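dicas de roupa, parte da lavanderia. vou juntando aqui conforme lembro

## Manchas

- Gordura: detergente de louça direto no tecido seco, sem água. Esfrega com o dedo, 10 minutinhos, depois lava normal. Se molhar antes espalha tudo.
- Café: água fria, já. Depois sabão neutro.
- Caneta: álcool num algodão, com papel toalha por baixo. Trocar o papel toda hora, senão volta pro tecido.
- Desodorante na axila: bicarbonato com um pouco de água, pasta grossa, 60 minutos. Escova de dente velha. Em camiseta escura testar na barra antes!!
- Sangue: fria. Sempre fria. Já perdi uma fronha boa.
- Molho de tomate: raspar com colher, detergente, sol. O sol faz metade do serviço.

## Máquina

Não encher até a boca. Mão aberta tem que caber entre a roupa e o topo do tambor. Toalha separada de camiseta, senão é pelinho pra todo lado. Zíper fechado, botão aberto, bolso virado (lenço de papel esquecido = tarde perdida).

Sabão em pó eu uso menos do que a caixa manda. Se a água do enxágue ainda faz espuma, tem sabão demais. Amaciante em toalha nem pensar, ela para de secar a gente. Meio copo de vinagre branco na gavetinha e pronto. Vinagre nunca junto com água sanitária, nunca mesmo, solta gás.

Uma vez por mês, ciclo vazio no quente e limpar a borracha da porta com pano. A minha ficou uns tempos sem isso, tipo até março, e o cheiro ia parar nos lençóis.

## Secar e dobrar

Sacudir cada peça antes de pendurar. Camiseta pelo lado da barra, de cabeça pra baixo, assim o pregador não marca o ombro. Malha de lã deitada numa toalha, longe do sol.

Na hora de dobrar, mesa. Cama é mole, o tecido afunda e a manga sai torta. Mesa lisa, de preferencia clara, dá pra ver se sobrou mancha. Alisar do meio pra fora antes da primeira dobra.
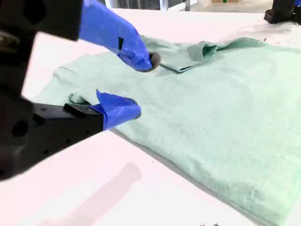
*Camiseta verde-menta na mesa branca.*

Meu jeito: lateral até o meio, manga volta, outra lateral igual, depois em três. Fica de pé na gaveta. O Vojtěch Vrabec, vizinho aqui do prédio, enrola tudo feito panqueca e jura que amassa menos. Pra mala funciona, na gaveta desmonta.

Gaveta: a minha tem 56 cm de largura, cabem duas fileiras. Não apertar, se precisa puxar com força já tem roupa demais. Sabonete ainda na embalagem lá no fundo, pro cheiro.

## Passar

Quase não passo. Borrifador com água, esticar com a mão, cabide no banheiro durante o banho. Camisa social passa levemente úmida, colarinho primeiro, depois punho, mangas, o resto por último. Estampa sempre do avesso, ferro no morno.

Ferro com a base grudenta: desligar, esperar esfriar, pano com vinagre. Nada de palha de aço, risca e depois agarra em tudo.

falta escrever: tênis, cortina, travesseiro (o travesseiro é um capitulo à parte)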